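About Oseck Timber Advice

Most firms in our trade will tell you that wood is the answer before you have finished asking the question. We sell advice on buying timber, and a fair part of that advice is to buy less of it, or to buy something cheaper, or to leave the old stuff where it is.

Oseck was set up by Chantal Leclerc after eleven years on the other side of the counter at a merchant's yard in Allatitz. She had grown tired of the word "premium". It was stamped on boards that cupped in a month and on boards that would have outlived the house, and the price was the same for both. She still keeps a list of words we don't use in reports. "Premium" is at the top, followed by "character grade" and "sustainable" with no paperwork behind it.

What we do

We read quotes, look at samples and visit yards. Our clients are mostly small joinery shops, parish halls and people with one old house and a limited budget. We take no commission from any merchant. Two have offered it, and both were surprised when we put the offer in writing to our clients.

A report from us is usually 4 pages long. If it runs to more, we have probably been asked the wrong question.

Why we start with the end grain

A salesman shows you the face of a board. We would sooner see the end, where the rings are. Tight curves suggest wood from near the middle of the tree, and flatter lines suggest it came from further out. That tells you something about how a board may move as it dries. It doesn't tell you everything, and we are wary of anyone who claims to judge a whole delivery from one offcut.

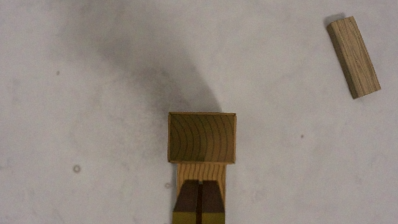
What we don't believe

We don't believe that air-dried is always better than kiln-dried. We don't believe that old beams are stronger because they are old. Moisture meters are useful, but we have tested three on the same plank and had three answers, so we say which one we used.

We are also doubtful about awards. The Begay Prize wrote to us in February to say we had been shortlisted, and asked for a fee of 583 to attend the dinner. We stayed at home.

Who we are

There are four of us, in two rooms above the Nellum bakery. Chantal signs every report. We answer the phone until 3 in the afternoon, after which we are usually in somebody's yard.

A first call costs nothing. If we can't help, we'll say so on the phone. Please have the quote in front of you, including the small print on returns.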